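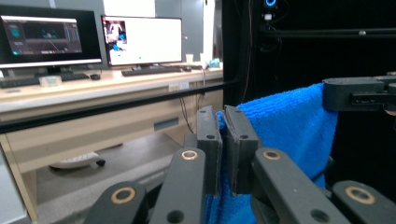
Folding towels is my favorite chore, and after Danang's question in July I finally sat down to write out how I do it. Start with the top edge. I like to get a thin fold of it pinched tight and let the rest hang before anything touches the table - a plush blue microfiber one like this has enough weight to drop pretty straight, and you can feel right away if a corner is tucked under. Then lay it down, fold long side to long side, smooth it once with a flat hand, and fold again until you have a square. I did 30 of them before lunch and had a great time!

Danang Pattinasarany wrote:
> Does anyone fold their microfiber in squares? I've always
> done thirds and the stack slides off the shelf at 5 towels.
> Also, do you wash them with the cotton ones?

Squares, yes, every time. They sit so much better on a narrow shelf, and you can grab one from the middle without wrecking the pile. My lower edge still comes out a bit rumpled on the thicker towels and I leave it alone. As for washing, I keep microfiber away from cotton (the lint gets into everything) and skip the fabric softener.

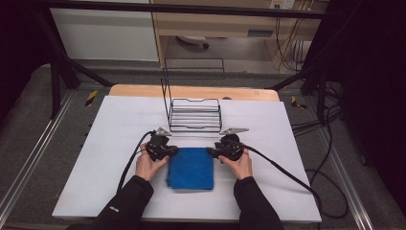 Rajeshwari Shenoy wrote to me off list that she folds hers with the hemmed edges inside, so only the smooth fold faces out on the shelf, and that it works for dishcloths too. I tried it on the Plosbridge guest towels and I'm sold - they look so neat! Has anyone tried it with bath sheets? Mine are huge and I end up using the bed.

Vasanthi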